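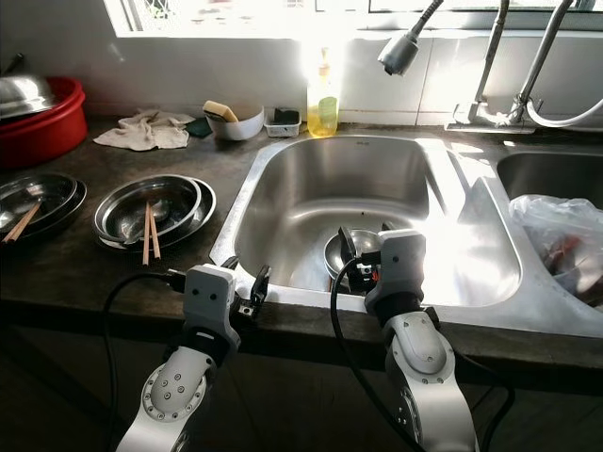 Double stainless-steel sink in a dark speckled worktop.

Darside 487 Inset Sink Waste Kit
Supplied by Skovitz Plumbing Parts

The Darside 487 is a replacement waste kit for stainless-steel and composite kitchen sinks with two bowls. It connects both outlets to a single trap and takes the place of older rigid pipework under the worktop. All joints are hand-tightened compression fittings. No solvent cement is needed.

The main bowl has a basket strainer with a lift-out centre. The second bowl has the same strainer body in a shallower form. Both seal against the underside of the sink with a moulded rubber washer — do not add putty, as it stops the washer from seating evenly.

Specification
Body: white polypropylene
Strainer: stainless steel
Trap: bottle type, removable base
Link pipe: telescopic, cut to length on site
Overflow connection: main bowl only
Fixing screws: 2, stainless steel
Guarantee: 5 years, from date of purchase

Fitting
Turn off any appliance that drains into the existing trap. Remove the old waste and clean the metal around each outlet. Place the washer, offer up the body from below and tighten the centre screw until the washer just begins to spread. Set the link pipe with a slight fall towards the trap. Run both taps for about 12 minutes and check each joint with dry tissue.
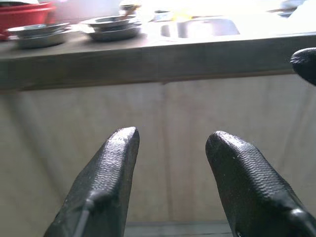

Can the kit be used with a dishwasher?
The trap has one capped spigot for a dishwasher or washing machine hose; remove the cap and secure the hose with a clip.

Spare parts
Washers are sold in packs of 9 under the Bralby label. The Nel strainer basket fits the main bowl only. Kits made before October have a grey trap base, which takes the same seal.

Delivery
Sent flat in a single carton. Orders placed before noon leave the same working day. Opened kits can be returned if the link pipe has not been cut.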